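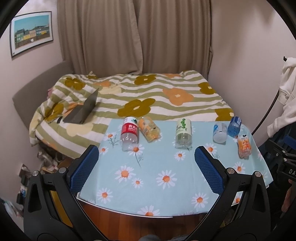

six bottles, one bedroom, tidying day 🌼

ok so I'm doing the bedroom this month because February is when I always get the urge, and I'm starting with the drinks. a thread, because I have opinions about this and my group chat has muted me

I am a bedside drink person. always have been. I go to bed with water and then the next night I go to bed with a different water, and in between there's a juice I got at Mockus on the way home because the fridge by the register got me again

Mockus is the little grocery on my corner btw. they have one whole cooler of imported drinks and the labels are SO good. little cartoon faces, green dots, mountains. I'm not made of stone

rule one of bottle day: everything comes out from wherever it was living and goes onto the daisy cloth. you can't sort stuff while it's still on the windowsill and the nightstand and (sorry) down the side of the mattress

I like the foot of the bed for this. it's the right height, I can sit on the duvet when I get bored, and if something rolls it only has the wood floor to land on and I'll hear it go

and they do roll!! lay them down and give each one a bit of space. I used to line them up standing, like a shop, and then I'd bump the bed with my knee and it was bowling

the red label water is the one I buy most. nothing special about it as a water. I just like how it looks on the nightstand

orange and yellow one is the little treat bottle. small, strong flavor, gone in two sips, and then it hangs around my room for a week taking up the same amount of space as a real drink

someone asked last time why I don't get one nice reusable bottle and be done with it. I have one! it's from Skosico, it has a straw, it lives in my work bag and it's very happy there. it has never once made it to the bedroom

anyway. sorting. I do it in 2 piles, keep and go. I used to have a "maybe" pile and the maybe pile was just a third pile that I put back where it came from

keep = hasn't been opened, or is a really good shape for watering the plants. that's it. I allow myself one plant bottle at a time and you would not believe how often I try to argue with myself about it

go = everything else. pour out what's left in the bathroom sink, quick rinse, cap back on, into the bag by the door

(check your own town on the cap thing, mine wants them on and my sister's wants them off and we've had a full argument about it at dinner)
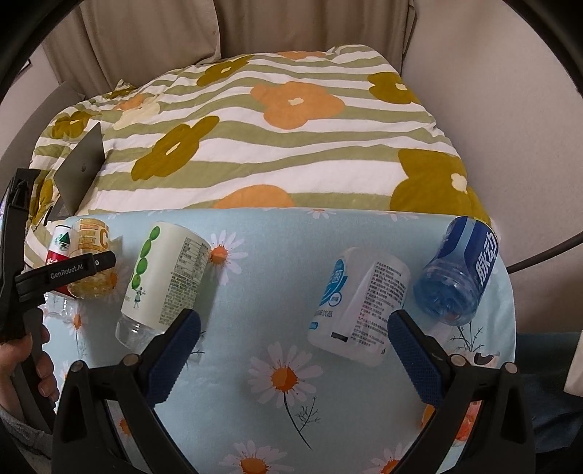

also can we talk about the bedding for a sec. the wavy green and white duvet with the big orange flowers was my treat to myself after I moved, and then the daisies showed up later and I was sure it would be too much

it's not too much. flowers on flowers is fine! the trick I think is that there's orange in both of them, so your eye goes oh ok, those two know each other. I kept the curtains beige so there's somewhere quiet to look

the duvet cover is from Imwood, the fabric place out by the bus depot, not the furniture one. washed it a lot, colors still good. the buttons at the bottom are annoying and I've lost one

back to bottles. the thing with the vitamin C kind of drink is they're sticky when they dry. if one's been sitting, fill it halfway with warm water and leave it while you do the others. don't scrub, you can't get a brush in there anyway

and wipe the nightstand while it's clear. I forget this every single time and then I'm lifting everything up again at 11 pm to get at one ring

ok the part people always reply about: yes I take them to the Tresta machine. it's the one outside the pharmacy where you feed them in and get points. I have 543 points. I've been saving since summer and I'm weirdly proud of it

you can cash in at 300 for a coffee but I'm holding out. for what I don't know. I haven't looked at what comes after coffee

the Tresta machine hates a squashed bottle, so if you're going that way don't flatten them to save space. I did a whole bag flat once, very pleased with myself, and it spat every single one back at me with a line of people behind me

if you're just doing curbside, squash away. much nicer to carry

whole job takes me 15 minutes if I don't stop to read labels. I do stop to read labels. I can't read most of the ones with Chinese on them so I mostly just admire them, and then I get my phone out to translate one and it's 40 posts later

while the cloth's down I also do hair ties and lip balms, same deal, everything out and laid flat where I can see it. chargers are a separate day. chargers would need a bigger bed

then the cloth gets shaken out of the window and goes in with the pillowcases. cold wash, low dryer, it doesn't really crease

things I'm trying this time so it doesn't build up again: no new drink goes on the nightstand until the old one's left the room. one in, one out, like a very small nightclub

I'll report back. last month's plan was a basket and I filled the basket – so that was a basket of bottles, which felt worse somehow

next up is the drawer under the window, which has been stuck since I moved in. if you have drawer tips please send them, mine only opens wide enough for a hand and I know my good scissors are in there

oh and to the person asking, the cartoon label one is peachy. kinda sweet. I'd get it again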